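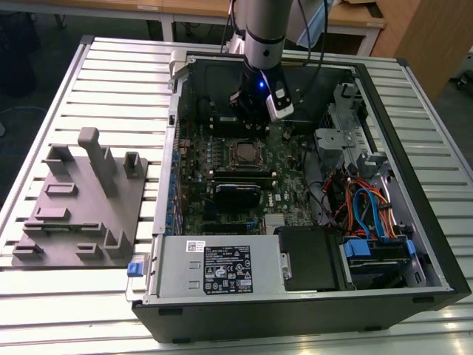
I've been logging spins on Morsy, the five-reel slot from Plindside, in the free-play version that Flestlow hosts. The log now has 2,526 spins in it, collected over 13 sessions, and I'm going to stop there. These are my notes on what the log can and can't tell me.

The original question was a narrow one. Morsy's help screen lists a theoretical return of 96.1 percent and says nothing at all on hit frequency or how often the free spins round comes up. I wanted the second and third numbers. The first I expected to be out of reach, and it was, but the size of the miss is worth writing down.

Setup

All play was in a browser, on play credits, at a fixed stake of one credit per line with every line active. I never changed the stake during a session. Autoplay was on with the quick spin option off, partly for readability and partly because quick spin skips the screen that shows the line total before it rolls into the balance.

Recording was done in Statedix, a small spreadsheet-like logger I've used for other things. Each row is one spin. The columns are session number, spin number within the session, balance before, balance after, a flag for the free spins round, and a notes field. Payout is calculated from the balances and not typed in, which removes one class of error. The remaining class is a skipped row, and that is easy to catch: the balance before must equal the balance after on the row above. Statedix will color the cell if it doesn't match. I had four mismatches in total. Three were typing errors. The fourth was a real skipped spin, and I could rebuild it from the game's own history panel.

A free spins round is counted as part of the spin that triggered it, so it takes one row no matter how many free spins were awarded. Other people count each free spin as a separate spin. Both work, but the results can't be compared, and a lot of the tables people post in comment sections don't say which method was used.

Hit frequency

Out of 2,526 paid spins, 807 returned something. That gives a hit frequency of 31.9 percent. The standard error on a proportion with that sample is a little over 0.9 of a point, so the 95 percent interval runs from 30.1 to 33.8. I'm comfortable with this one. The true figure is very likely somewhere near one in three, toward the low side.

The number is less useful than it looks. A hit, as the game counts it, is any spin where the payout is more than zero. Of the 807 hits, 438 paid less than the total stake. The game plays the same short tune for these and rolls the counter up in the same way, but the balance is lower afterward. If I only count spins that paid the stake back or better, there are 369, and the rate falls to 14.6 percent. That is closer to one in seven.

I'd like to see both rates on the help screen. The first one describes how often the game makes noise.

Free spins

The round triggered 29 times. Dividing gives one trigger per 87 spins, and I have seen that kind of division presented elsewhere as a finding. With a count this small, the interval is wide. Treating triggers as a Poisson process, a count of 29 is consistent with anything between 19 and 42 for the same number of spins, or one trigger in 130 at one end and one in 61 at the other. All I can say is that the design value is probably a two-digit or low three-digit number. I could have guessed that before starting.

Two of the sessions had no trigger. One had six. I mention the six because that session felt different while it was going on, and I made a note at the time saying "hot?" in the notes field. With 29 triggers spread over 13 sessions of unequal length, one session with six in it isn't strange. It was also the longest session in the log.

Return

Measured return over the full log is 91.4 percent, against a stated 96.1. This is the part where people write angry posts, so it's worth working through.

The spread of single-spin results on a game like this is large. From the log, the standard deviation per spin is close to seven times the stake. Divide by the square root of the number of spins and the standard error on the return comes out at 14 percentage points. The 95 percent interval is then 91.4 plus or minus 27, or from 64 to 119. The stated figure sits comfortably inside. So would 80, and so would 110. The log can't tell a generous game from a stingy one, or from one that pays out more than it takes in.

The normal approximation is also a bit rough at this sample size, given how skewed the payouts are. I ran a bootstrap in a second sheet to check. The interval moved slightly upward at both ends and was about as wide, so I kept the simple version.

To bring the interval down to plus or minus one point, I'd need 1.9 million spins. At three seconds a spin that is 65 days of autoplay without a break, and Morsy's full spin takes longer than three seconds. I'm not doing that by hand.

Where the return came from:

Base game: 63.2 points
Free spins rounds: 28.2 points

The average free spins round paid 24.6 times the stake, but the average hides a lot. The best one paid 168 times the stake, and that single round accounts for 6.7 points of the total. Take it out and the measured return is under 85 percent. Add a second one like it and I'd be looking at 98. More than half of the rounds paid less than 15 times the stake.

Streaks

There is a belief that free-play versions run on a looser setting in order to pull people in. My log can't test that, as I have no paid-play log to set beside it. What I can test is whether one spin depends on the one before.

After a losing spin, the hit rate was 31.7 percent. After a hit, it was 32.4. The difference is well inside the noise. The longest run of losing spins was 19. For independent spins at this hit rate and this sample size, the expected longest run is 17, give or take a few, so there is nothing in it. I also split each session into a first half and a second half, to check the claim that games pay early and then tighten. The first halves did slightly worse.

Changes I'd make

Play one long session per sitting and note the build number at the start. Plindside shows it in the corner of the loading screen, and I only began writing it down in session five. It stayed the same from then on. For the first four sessions I'm assuming it, and I don't like that.

Log the number of free spins awarded in each round. The round can retrigger, and I have no record of how often it did. The information was on screen every time.

Split base game hits by symbol. The payout alone is usually enough to work out the winning line, but several combinations pay the same amount, and those can't be separated later.

The reload button on Flestlow resets the play balance without a warning if the page has been idle. It happened to me twice, both times between spins, so no data was lost, but the balance check flags the next row and it needs a note. Start a new session number after a reset.

The export from Statedix is a plain comma-separated file, one row per spin, balances in credits. Session numbers run from 1 to 13, and the rebuilt row is marked R in the notes field. Rows where I corrected a typing error are marked T.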